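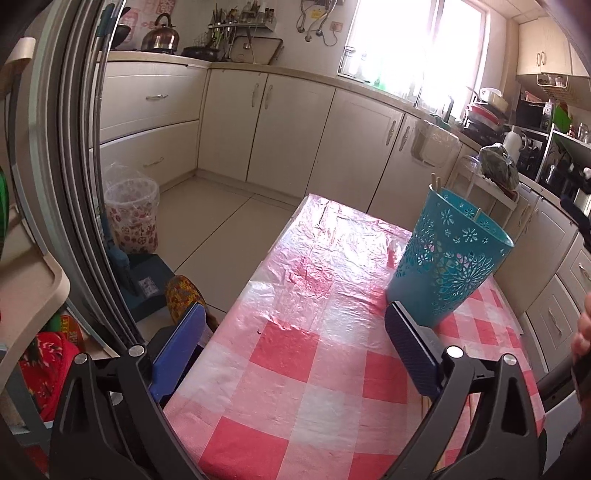

A robot that can't cope with a messy kitchen isn't worth the bus fare, according to Urszula Czarnecka, and she told me so twice before I left for the Telau open day. Well, I went anyway, and I'm still thinking about it!

I'd pictured a big hall with a rope and a shiny arm behind it (I've been to that kind of thing before, in Hirklow, and came home with a tote bag and a headache). This was a kitchen. Kettle on the counter, dishes stacked up by the sink, a dustpan on the tiles, and a low table with a red, pink and white checked cloth very much like the one my aunt had. On the table were a teal basket with flower patterns cut into it and a bunch of thin wooden sticks, and the job was picking up the sticks and putting them in the basket. Sounds like nothing. Go ahead and try it with two stiff fingers and no wrist to speak of.

The gripper is a tool you hold yourself. It has two black arms with blue pads at the ends, and you work it by hand with a camera looking down over it, so the computer gets to learn from what you do. Nikola Chmielewska ran the demo and talked the whole way through, mostly about sticks. A stick lying flat on a plastic cloth is a pain, she said, as there's hardly any edge to get a pad under. The trick is to come in low with the jaws open, square to the stick, and close slowly. She made it look easy, which annoyed me a little.

Then it was my turn. I did 5 tries and I'm not going to pretend they were good. My first stick rolled away toward the far end of the table. The second I got up nicely and then whacked against the rim of the basket, because you forget how far the pads stick out past your hand. By the last one I'd slowed way down and it went in, and I may have said "ha!" out loud. Nikola said the slow ones are useful too, as long as you don't jerk around, and that on a good day she gets through 718 of these. My forearm hurt after ten minutes!

The talk afterward was with Roman Cieślak, and it ran long. Some of it went over my head, but I liked the part on why they don't clear everything away first. He wants patterned cloths, shiny spots, daylight blasting in from the window, because people's homes have all that. Someone behind me asked when he could buy one to do his dishes and Roman just said "not February" and moved on to the next question.

Tickets were free but you had to book. There's another one coming up in Stotov, and they take 29 people at a time, so don't hang around if you want in. I've already put my name down, and Urszula's too. I haven't told her yet.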